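The Hebden Upholstered Bench from Starkbridge

Okay, so I sell a lot of seating, and the Hebden is the piece I keep sneaking back to at the end of the day. It's 154 cm long, it takes up to 300 kg, and it'll go at the foot of a bed or under a window without any fuss.

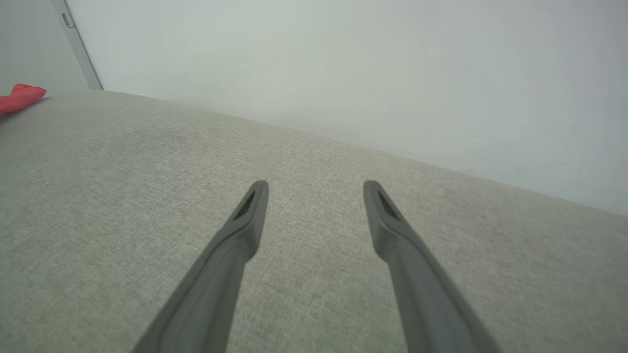

The fabric is what most of you email me about. It's our Kovum weave, and the color is called Oat Gray (I wanted Porridge, I lost). Up close you get a pale gray-beige with tiny darker flecks all through it, so it never looks like one flat block of color. Crumbs hide in it beautifully, ask me how I know! Swatches are free, up to 8 per order.
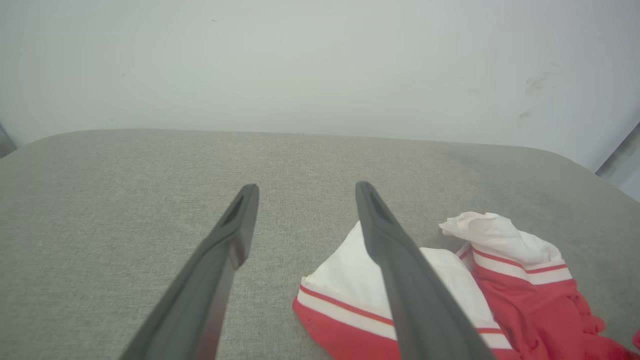

I'll be real with you, a bench at home turns into the place where clothes land. A crumpled red and white garment with striped trim looks pretty cheerful against that gray, and the rounded far edge of the cushion keeps the whole thing soft looking even with laundry on it. If you'd prefer your laundry out of sight, the Clirneo version has a lift-up lid and costs $100 more.

Next batch ships 21st March. Legs go on with the key in the bag, and the spare felt pads are taped underneath.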